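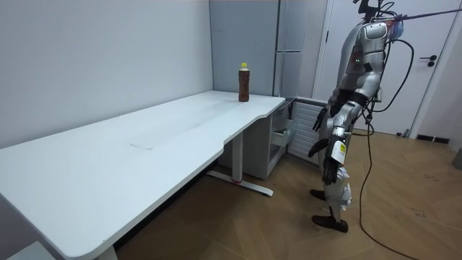

Uchenna Dauda wrote in to ask that leveling be moved ahead of cable routing in this edition, as her office had to undo every cable tie when one end of the desk was raised. The order below has been changed to match.

Section 2. Leveling and first cleaning

Read this section before you plug in any equipment. The work takes two people if the desk has to be moved. You will need a spirit level, a flashlight, a soft cloth, mild dish soap and a bucket. Furniture supplied through the Wenstead office has a form number 1336 in the delivery packet. Keep that form until the last step is signed off.

2.1 Before you start

1. Clear the desk top. Put drinks and food somewhere else until the work is finished.
2. Unplug any lamps, chargers or monitors and coil the cords away from the feet.
3. Close all drawers in any cabinet under or next to the desk.
4. Look at the floor where the feet will stand. Sweep up grit and staples.

Caution: Do not drag a desk by its top. Lift from the frame, one person at each end, and set both ends down together.

2.2 Leveling

1. Place the desk where it will stay. Leave a hand's width between the desk and the wall so that plugs and cords are not crushed.
2. Lay the level along the length of the top and note which end is low.
3. Turn the level across the top, front to back, and check again at each end.
4. Have a second person take the weight off the low end. Turn the adjuster under the foot by a half turn, then lower the desk and read the level again.
5. Repeat until the bubble sits between the lines in both directions.
6. Press down on each corner in turn. If the desk rocks, one foot is not carrying weight. Go back to step 4 for that foot.

Note: Older floors at Skukimska slope toward the windows. If the adjuster runs out before the desk is level, use a hard shim under the foot. Folded paper or cardboard will flatten within a month and should not be used.

Note: Desks placed end to end are leveled one at a time, starting at the highest point of the floor. Match the second desk to the first by eye, then confirm with the level across the joint.

2.3 First cleaning

White tops show marks from packing, tape and hands. Most of these wipe off with soap and water. 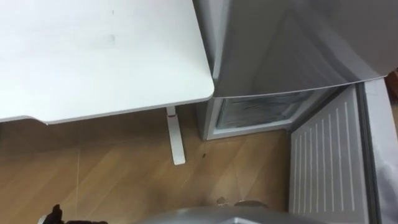 Desk top with two faint gray marks.

1. Mix a few drops of dish soap in warm water.
2. Wring the cloth until it no longer drips and wipe the whole top, working from the back toward you.
3. For a mark that stays, lay the damp cloth over it for a minute and wipe again.
4. Remove tape residue with the Marchetti citrus wipe from the supply closet. Rinse the spot afterward with clean water.
5. Dry the top with a second cloth, including the underside of the front edge.

Caution: Do not use scouring powder, steel wool or melamine sponges on a matte finish. They leave a shiny patch that cannot be removed — and the patch is usually worse than the mark.

Caution: Keep water away from power strips and floor outlets.

2.4 Check and sign off

1. Put the level back on the top one last time. Cleaning can shift a light desk.
2. Open and close each drawer. It should move freely without touching a leg or the wall.
3. Plug equipment back in and route cords as described in Section 3.
4. Write the room number on the form and return it to Desmond Escobedo at extension 3881.

If an adjuster is missing or stripped, do not force it. Order a replacement from the Junow parts list, leave the desk unloaded, and write "awaiting foot" on the form.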